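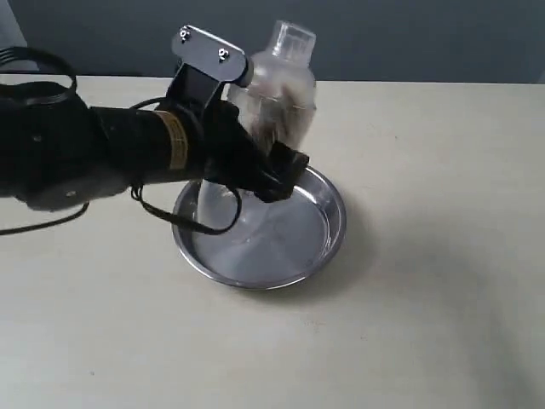
What's in this folder

Senus is my collection of kitchen chore recordings, all done by one robot arm on one cream tabletop. I started it in November because I kept getting asked the same thing at family dinners: can those machines do the dishes yet? My short answer is still "sort of, if you're patient," and these files are the long answer.

There are 200 recordings in this release, spread over 8 chores. Pouring is the one I care about most (and the one I've lost the most evenings to!), so that's what gets its own notes below. All together you get 3785 labeled moments, things like "grip closed," "bottle tilted" or "let go."

The pouring chore

The setup is a clear plastic bottle and a shallow round metal dish. The arm has to pick the bottle up, bring it over the dish, tip it and put it back down. My kids could do this half asleep. The arm needs nearly 18 seconds on a good run, and a lot of runs aren't good.

Clear plastic is a pain. The software has a hard time telling where the bottle ends and the table begins, and a shiny dish makes it worse with all those reflections. If you're training something on this, don't throw out the runs with bad glare, I'd love to know whether they help.

Squeezing is the other headache. Too soft and the bottle slides, too hard and it buckles. I set the grip by hand for every run and wrote the value in grip.txt, except in the first batch, where I forgot. Sorry!

How things are named

Each chore has its own folder, and each run inside it has a video, a joint log and a labels file. Runs starting with "d" use the Derik controller, and runs starting with "s" use Skolla, which is slower but a lot less jumpy. Please don't mix the two in one test without saying so.

Known problems

Some labels in the wiping folder are late by a beat. The Tarawneh script in tools/ shifts them back, but run it only once per file or you'll end up early instead.

License and updates

Use it for anything you like, just mention Senus somewhere. Last update 1/23/19. Folding towels is next, and I'm already dreading it.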